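Ask me again when it can do the jeans
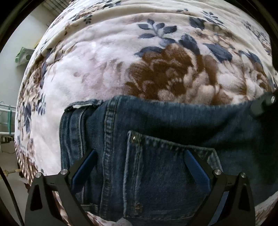 Jeans, partly folded, with two blue gripping pads on the denim beside the back pocket.

My sister-in-law has decided she won't buy another tumble dryer until she can buy a machine that puts the clothes away as well. She's been saying this since December. I keep telling her to get the dryer.

I do follow this stuff, probably more than is good for me, and I'd love to be wrong. There's a firm called Neltier that has been promising a home laundry robot for as long as I've been writing this column, and I watched their latest film twice over. It folds a tea towel beautifully! Then it folds another tea towel, same size, same table, laid out nice and square by somebody's hand just before the clip starts. I'd fold tea towels all day if someone laid them out for me.

Jeans are where I'd start the exam. They're stiff in one place and floppy in the next, the seams are thick enough to push back at you, and there's always a leg that has gone inside out. On a bed it's worse, because a soft blanket moves when you pull at whatever is lying on it. You and I sort that out with the flat of a hand and a bit of a shake, without thinking. A pair of fingers that can only pinch has to decide where to pinch, and if it picks up two layers when it wanted one, the whole thing goes wrong from there.

Roswitha Sutter, who ran the linen room at the Pulstead hotel before she retired, read my last piece on this and wrote in to put me straight. She says the big ironers and sheet folders have been doing the dull half of her job for decades, and good riddance to it. Fair point. But she also says the guests' own clothes were always done by hand, every shirt and every pair of trousers, and she never saw a salesman offer her anything for those. Sheets are all alike — trousers turn up however their owner dropped them.

So can machines do chores yet? Some, yes. Mine washes the dishes and I'm very fond of it. A factory can build a line around one part that comes in facing the same way 3713 times in a row, and I'd trust a robot with that over me, certainly before lunch. A bedroom isn't that, and mine least of all.

I'd give it 10 years, and I said that to my sister-in-law, who went a bit quiet and asked me which dryer I'd got.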